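Mostwood's safety alerts should tell us what happened

By Dayana Henao
March 24, 2025

Students at Mostwood College get their safety alerts through Plusex, the app we were all told to download at orientation. The alert I got last month said, in full, "Police activity near Sturo Street. Avoid the area." The next one came 19 hours later and said, "Situation resolved."

I live on Sturo Street. I had no way to avoid the area. I also had no way to know whether I should lock my door, stay away from the windows, leave, or go to bed. My roommates and I called the campus safety office and were told to check the app. We checked the app. It still said to avoid the area.

The college is required by federal law to warn students about certain crimes that pose an ongoing threat. It meets that duty, as far as I can tell. An alert went out, and somebody can point to the time it was sent. But a warning is supposed to help a person decide what to do, and most of the ones we get leave out the parts that would let us do that.

A useful alert needs to say what kind of incident is being reported, where it took place and what people nearby should do. If the police are looking for someone, it should say so. If they have no reason to think anyone else is in danger, it should say that too. None of this takes long to type. A robbery and a burst gas line are both reasons to stay off a street, and they call for very different behavior from the people who live on it.

The college's usual answer is that it can't share details during an investigation. I accept that for some details. I don't need a victim's name, or a witness's, and I don't want them sent to every phone on campus. A person who reports an assault has a right to do it without the whole student body guessing who they are from the room number in an alert. Alerts should be written with that in mind. But "a robbery was reported outside Ríos Hall" identifies no one, and it gives the rest of us something to work with.

The second answer is that too much information causes panic. I think the college has this backward. When the Sturo Street alert went out, my group chats filled up within minutes. One person had heard there was a shooting. Another had heard that a student was missing. A third posted a photo of a police car that someone else recognized as being from last May. People were scared because they had been told something was wrong and then left to fill in the rest.

There's a longer-term cost as well. People stop reading. I know students who have muted Plusex because it sends the same kind of notice for a parking lot closure as it does for a crime. Both arrive with the same sound and the same red banner. If the app is the main way the college plans to reach us in an emergency, it can't afford to train us to swipe it away.

The silence afterward bothers me more than the vague first message. "Situation resolved" could mean an arrest was made. It could mean the police left. I eventually read what had happened in the daily crime log, which is public and which most students have never opened. The entry was two lines long and described an attempted break-in. It named no suspect in custody. I would have liked to know that before I walked home alone from the library that night — I'd taken "resolved" to mean someone had been caught.

I'm not asking the safety office to write an essay at three in the morning. Dispatchers are busy, and early reports are often wrong. An alert can say that details are unconfirmed. It can be followed by a correction. Most of us understand that facts change over the course of a night, and we would rather get an update that fixes a mistake than get nothing.

The college could start with templates. Write them now, when there is no emergency, with a blank for the type of incident, the location and the instruction. Move road work and parking to email. Send a follow-up within two days of every crime alert, with a link to the log entry and a plain statement of whether anyone has been arrested.

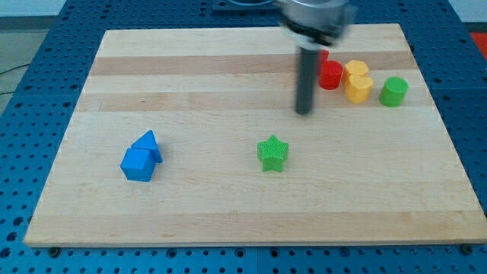 The safety office should also let students comment on those templates before they go into use. People who live on the streets named in these messages know what they needed to hear and didn't. Some of them were awake all night waiting for it. The office holds open hours in the student center every month, and I plan to bring the Sturo Street alert with me to the next one and ask what I was meant to do when I got it.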